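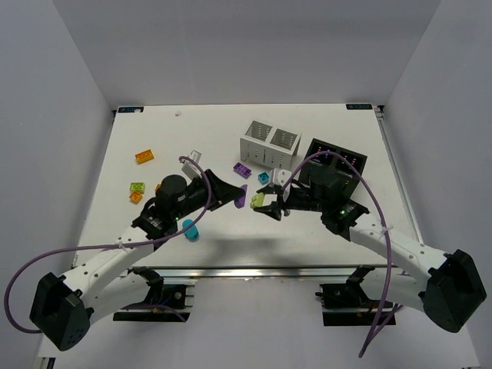 How long should a moisturizer be left on the skin before its effect is measured? In the work reported in this section, two hours, with a second reading taken the next morning before washing.

Home Articles Methods Results References Contact

3.2 Skin hydration after a single application

Figure 1. Two robot arms over a white tabletop.

Three creams were compared: Stinden, Vurkmont and Hollmann. The fourth product, Gomard, is a plain gel without oils and served as the control. All four were supplied in unmarked jars and stored at room temperature from February until the end of testing.

A total of 101 adults took part. Each applied a fixed dose to a marked area on the inner forearm, and an untreated area on the same arm was kept for comparison. Subjects used no other skin product on either arm for 5 days before the visit. Those who had bathed on the morning of the visit were rescheduled.

Water content was measured with an electrical probe held against the skin under light, constant pressure. Five readings were taken at each site. The highest and lowest were dropped and the rest averaged. In total, 400 site averages entered the analysis after incomplete visits were removed.

At two hours, Stinden and Vurkmont gave higher values than the control, and the difference between them was small. Hollmann rose more slowly but held its level better overnight. Gomard showed an early increase that was gone by morning, as would be expected of a gel with no oil phase. Redness was scored by eye at both visits and did not differ among the products.

Forearm skin is less oily than facial skin, and the values given here should not be applied to the face without further testing. Repeated daily use is treated in Section 3.3.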